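Gripper trial moves to wrist cameras

The comparison of the Skorkex and Tak grippers at the Tredbridge shop is past its first stage. Dede Arthur finished the last of the 269 picks with the Skorkex unit on 2nd October, and 214 of them ended with the part in the right bin. The Tak unit goes on the arm next, with the same parts in the same order.

Most of the misses came from small retail packs in clear plastic. The fingers close fine, but the camera at the wrist has trouble finding the edge of a pack when the metal under it throws light back. Lajos Gulyás has been going through the wrist views and sorting them by how much of the surface is lost to glare.

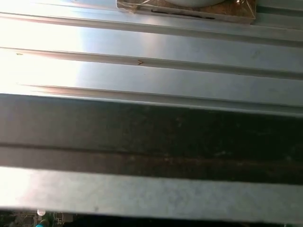

Lajos tried three exposure settings on the Emora controller. The shortest one brought back the grooves in the metal but made the darker areas too noisy to use. The middle setting is the one we are keeping for now — it will stay fixed for the Tak runs so that the two sets can be compared.

We also talked about putting a matte sheet over the ribbed surface. Dede is against it, as the customer's line won't have one, and the arm has to work with bare metal sooner or later. We may do a short side test with the sheet in January if there is time on the arm.

Two things for anyone using the cell in the meantime. Please leave the wrist camera bracket where it is, as moving it means a new calibration. And the finger pads need a wipe after every 5 runs — the log sheet has a column for it.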